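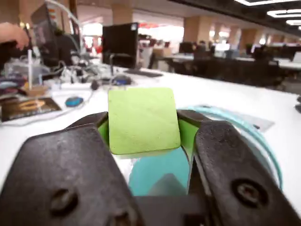
"Where do I put the things that belong to no one?" I asked.

"In the drawer under the window, and write the date on a paper," said Suleiman Adebisi, and he continued to wipe his keyboard.

It was July 2021 and our department of Treletti had to leave the desks clean before the evening. I was in the company for 27 days only. I did not know yet which things were loved and which were only forgotten, so I touched everything with two fingers, like a guest.

The drawer under the window was already full. I found a stapler, a spoon, a birthday card without a name inside. Under the card there was a small paper, folded many times. On it someone had written: April, desk 7, one glove, please ask.

"Did anybody ask?" I said.

Suleiman came and read the paper. He read it longer than so few words need.

"This is the writing of Rolland's old secretary," he said. "She sat where you sit now. She lost the other glove on the tram, and after that she did not want to see this one."

"But the glove is not in the drawer."

"Then she came back for it."

He seemed glad about this. He folded the paper again in the same lines and put it in the pocket of his shirt. I wanted to ask when he had seen her the last time, but my English was slow in those days, and he was already at the sink, filling the bucket.

I cleaned my own desk twice. In the corner, where the cables go down, I found a gray button with a little wool on it. I wrote the date on a paper and put both in the drawer.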